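Forum > Arms, grippers and small automation > Kits and services

Thread: Brukurum soft finger set, is it worth 100 quid?

tealeaf_tim
Posted April 21, 2025

Hello all. I've been going round in circles over this for weeks, so I thought I'd ask people who have had their hands on one. The Brukurum set is two flexible printed fingers, the mounting plate and a little bag of screws, and it comes in at 100 pounds with postage. My arm is a secondhand Tutmont, still wearing the hard jaws it came with, and they're fine for wooden blocks and hopeless for anything round or squashy. I'd like it to clear cups and cans off a table at our open afternoons without making a mess of them.

What I can't work out from the shop page is whether the fingers hold up, and whether the wrist camera mount they sell alongside gives you a useful view or just a lovely close-up of your own gripper. Any thoughts gratefully received!

marrowfat
Hello Tim, and welcome to the rabbit hole. I've had the set since February and I'm very fond of it, so take all this with a pinch of salt. The fingers are ribbed inside, with open cells along the length, so they give when they meet something and wrap round it a bit. I had jars, a tennis ball and my reading glasses case sorted out on the first evening. Fitting took me 28 minutes, and a fair chunk of that was hunting for a screw on the carpet.

As for the camera, mine is the one that sits at the wrist looking down between the fingers. I've been using it for drinks cans, so you can judge the view for yourself.

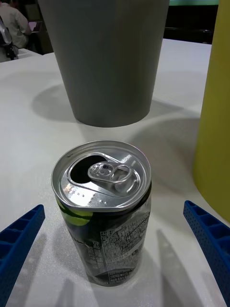

Wrist camera view, fingers open, going in for an opened can.

You do see both fingers coming in from the bottom corners, and I rather like that, as I can tell at a glance whether I've lined up evenly on either side. You also get the whole top of the can, tab and opening and all, and that's handy if you want to know which ones have been opened. You don't get much of the things standing behind, mind you. The tall ones lose their tops.

gantry_goose
Going to be the grumpy one, sorry. I had a set and sold it on. Soft fingers are lovely right up until you want something put down in exactly the same place twice. Mine would twist very slightly under load and a full mug came down a good bit off where I'd asked for it. For 100 pounds I'd rather have a pair of stiff jaws with decent rubber pads, and I did in fact go back to those.

Also, look at how much of that picture is blue finger and finger shadow. If you're training anything on the camera feed you'll want a second camera off to the side as well, and that's more money.

marrowfat
That's fair about full mugs, I wouldn't trust mine with one either. I don't agree about the shadows though! My lights are overhead and I've stopped noticing them. I do run a second camera for longer jobs, but for picking up one thing at a time I've never missed it.

tealeaf_tim
Thank you both, this is more use than the whole shop page put together. Goose, did yours twist from new, or did it get worse with use? Everything I want to lift will be on the light side, empties for the most part, so a little wandering at the far end wouldn't bother me if it's all going into a bin anyway.

gantry_goose
From new, as far as I could tell. I wrote to Brukurum and they were perfectly nice and offered me a stiffer pair for the cost of the postage, but by then I'd lost patience. For empties into a bin you'd probably be all right. I still think you'd be paying a lot for plastic.

liao_fan
Can I put in a word for the Liao fingers? They're 56 pounds, same sort of idea with fewer ribs, and they bolt straight on to a Tutmont without the plate. They're a bit shorter, so you have to come in lower over a can, and the surface is smoother — I stuck a strip of shelf liner down each one and that cured the slipping. No camera mount, so you'd have to make your own. I made mine out of a bracket from the shed and it has been no trouble at all.

marrowfat
I didn't know they fitted the Tutmont, that's a good find. My one worry would be the length. I like having the reach to stay well clear of the rim, particularly with an open can where you don't know how much is left in the bottom.

pocketwrench
Late question, but has anyone here bought through Fullinance? They were doing the Brukurum set on monthly payments with the camera mount thrown in. I nearly went for it, and then I read that you can't send the fingers back once they've been fitted, and I went a bit cold on the idea.

gantry_goose
Don't pay monthly for fingers. That's all I'll say.

marrowfat
For once we agree! Buy direct, and ask for the stiffer pair when you order if you think you'll need it. They don't list it, you have to put it in the comments box.

tealeaf_tim
Right, I've slept on it. I'm going to try the Liao pair first with the shelf liner trick, and if they're too short I'll pass them on here and order the Brukurum ones direct. Liao_fan, would you mind posting the size of your bracket when you've a moment? I've got a drawer full of odd ones and I'd love to use one up.

liao_fan
Will measure it tonight. The holes needed opening out slightly with a round file, so have one of those to hand.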